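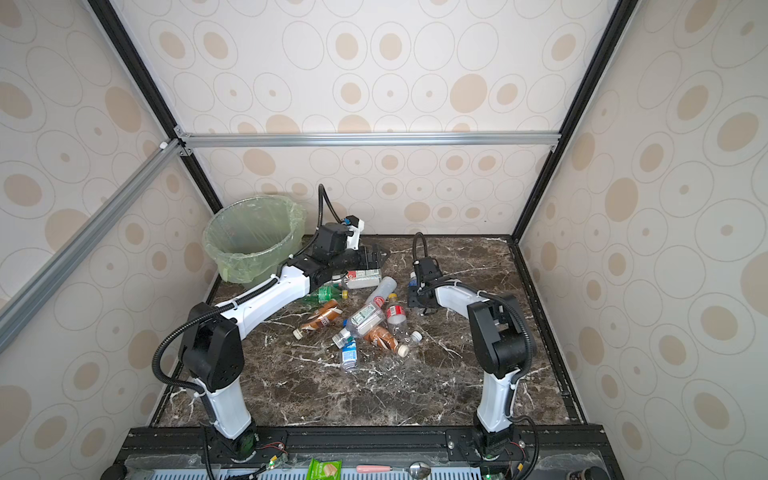

Umut Bayram wanted it minuted that the sorting task should be bottles only until the Drosthorpe heat is over, and that cartons can wait. I said the rules pack talks about "drinks containers" and we'd look daft turning up without having tried one. We went back and forth on it for ages – see item 2.

**Raswood Robotics Club, minutes, November 2025**

**1. Last time's minutes**
Fine, apart from me spelling Romon wrong all the way through. Sorry! (Romon is still the name of the two-arm setup, and no, we're not having another vote.)

**2. The recycling task**
We've now got 85 practice runs saved, 39 of them recorded since we changed the grip settings. I think the left arm is the better of the two at the moment, but Umut thinks I'm biased as I did most of the driving. Agreed in the end: bottles first, and the carton stays in the mix for every fifth run.

**3. Baptiste**
Our sorting program (Baptiste, for the new people) still goes for the same bottle with both arms at once. I'll put in a rule so one arm waits its turn. Umut to check it before it goes anywhere near the real thing, please.

**4. Money**
We've £37 left in the kitty. Bin liners and cable ties come out of that, nothing else until after the heat.

**5. Any other business**
Can everyone bring in empties, lids on, rinsed out. Umut is doing the entry form and I'm booking the minibus.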